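Trokgate grip-hold fault

The Trokgate grip-hold fault was a software error in the wrist controller of the Prikton two-finger gripper, found in February during soft-goods handling trials at Clomano. The gripper kept its jaws closed after a release command when the item held was thin, folded fabric.

Background

The trials used padded textile items picked up by a folded end from a tabletop. Of 1,731 picks, 313 ended with a late release or none at all. Rigid items were not affected.

Cause

Test engineer Skye Moffat traced the fault to the jaw position sensor. With a narrow fold between the fingers, the controller read the jaws as fully closed and empty – and dropped the release command as already complete.
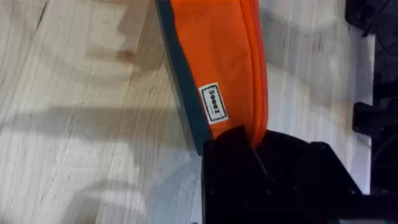 The arm then moved off with the item still held. In one case it pulled a bag strap tight against a fixture and tripped the overload stop. No one was hurt.

Correction

Firmware version 56 made the controller act on every release command, whatever the sensor reading. Radomír Procházka repeated the test with 1,000 picks and recorded no held items. Older units need the update installed by hand.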